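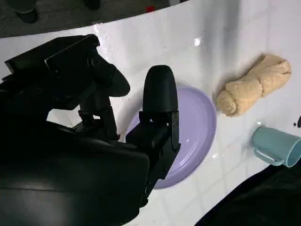

Clorklow Supper Recipes
README for the recipe collection

Welcome! Clorklow is a collection of 524 home recipes, typed up from notebooks, index cards and the backs of envelopes by people in and near Dandby. It started with one tin of cards that belonged to Adebayo Jibrin's grandmother, and it has grown into something we're really excited to share.

What you get

One plain text file per recipe, plus a table called index.csv that lists them all. Each file has a title, the cook's name (if they wanted it used), the ingredients, the method and a notes field. Please read the notes! They hold the best stuff – arguments over how much ginger is too much, what to do when the rice sticks, whose aunt would never allow a bay leaf.

The recipes are sorted into 17 groups. Soups and stews are the biggest by far, and Ifeanyi Babalola's bean dishes could nearly be a book of their own. Baking is thin. If you bake, we'd love to hear from you.

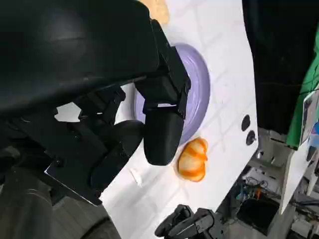

Page last changed: January 16, 2020

How the recipes are written

We kept the cooks' own words wherever we could. "A good handful" stays "a good handful." Where a cook gave a weight or a cup measure, it goes in the amount column, and where they didn't, the column is blank. Don't read a blank as zero (the shopping list script used to do that, and it left the salt out of everything).

Oven temperatures are in Fahrenheit. Spellings of dish names follow the card, so the same stew can turn up under two or three names. Zainab Ojo made a list of these in names.txt, and it's a great read all by itself.

Known problems

7 files have no method, only ingredients. The cards were like that. Osaze Anozie is asking the families and has already filled in several others.

Serving sizes are all over the place. The Oyewole party rice says "feeds the street."

Pepper is just "pepper" in a lot of the older cards. It may mean black, it may mean fresh hot ones. Taste as you go!

Using it

Cook from it, print it, change it, pass it on. If you put a recipe in a book or on a site, keep the cook's name with it. The cooks wrote these for family, so please be kind if you write a review.

Adding a recipe

Copy blank.txt, fill it in and send it to Chukwuemeka Jibrin. Cook it at least once from your own typed version first – you'll catch the missing onion that way. Keep it under 3000 characters, notes included. Long stories are very welcome too, but they go in the stories folder with a link from the recipe.

Next up is the Clillier notebook, which is mostly pickles and has wonderful handwriting. We hope to have it typed by May.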